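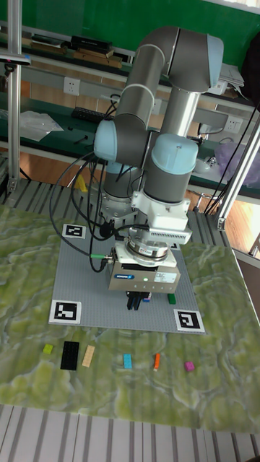 ## Drekari brick placement set

datasets / manipulation / drekari
Overview Files Method Issues Licence
November, by Suha Bitar

Drekari is a set of 88 recorded runs made for testing Nerka, our method for correcting a placement after the first attempt. One arm with a parallel gripper works between a row of toy bricks and a studded baseplate. Square markers at the corners of the plate give the reference frame.

Each run is cut at 60 seconds. Joint angles and gripper width are stored next to the video. The planner gets the marker poses and a target stud, and is never told the colour of a brick.

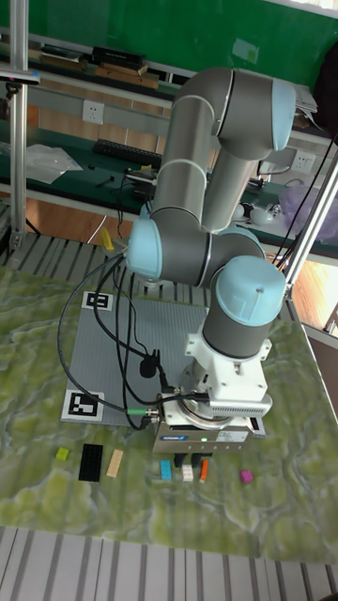 Gamage asked whether the narrow bricks should be scored separately, as a small error in angle matters more for them. They are in version 2, under `narrow/`.

Training used roughly 2000 simulated placements and no real ones. Nerka does worst when the target stud has a brick right beside it.
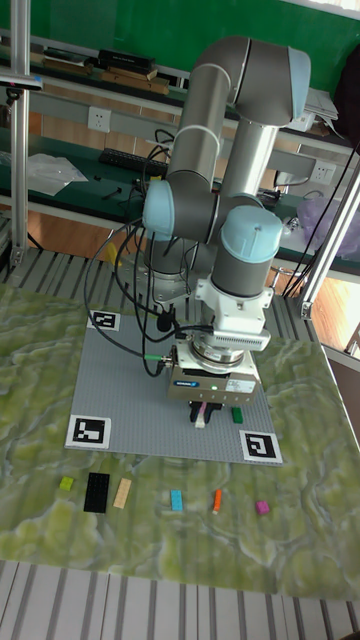 ## Known problems

- Marker poses jump when a cable crosses a corner.
- Gripper width is missing from the Brustent runs.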